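**Gripper comparison, progress report** — Starkbridge, robotics elective
04/06/2022

Goal: pick one hand for the garment task. Two candidates, the Kavum three-finger hand and the Mertens parallel jaw. Same controller for both, same pick list.

Setup. 48 trials per hand, mixed fabrics. Closing speed stayed the same all the way thru. Wrist camera on, stream saved to the lab drive (folder name is wrong, will fix). Timeout set at 4 seconds per grasp.

Parallel jaw first. Good on towels, bad on anything that bunches up. More than 65 percent of its misses were the jaw pinching only the top layer. Swapped the pads once, didnt help much.

Then the multi-finger hand. Dark knits are the hard case for the wrist view — black fingertips, nearly black cloth, folds hiding the upper part of the fingers. Contact is tough to judge from video alone, so we logged motor current too.

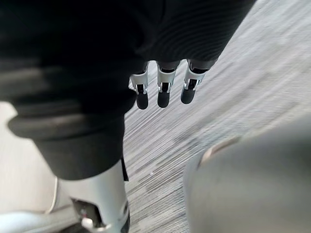 Flulonwood wrote back on the draft that current by itself wont tell us thickness from grip force, and asked if we could run the dark fabrics again with a slower wrist move, to get less blur in the stream.

Fair. Slower move is on the list. Current threshold is now 200 mA, picked by eye from the first plots — needs a real calibration. Also the log clock drifts against the video, so matching the two by hand takes forever.

Still to do:

- rerun dark knits, slow wrist
- calibrate threshold on both hands
- fix time stamps
- results table, final version due end of June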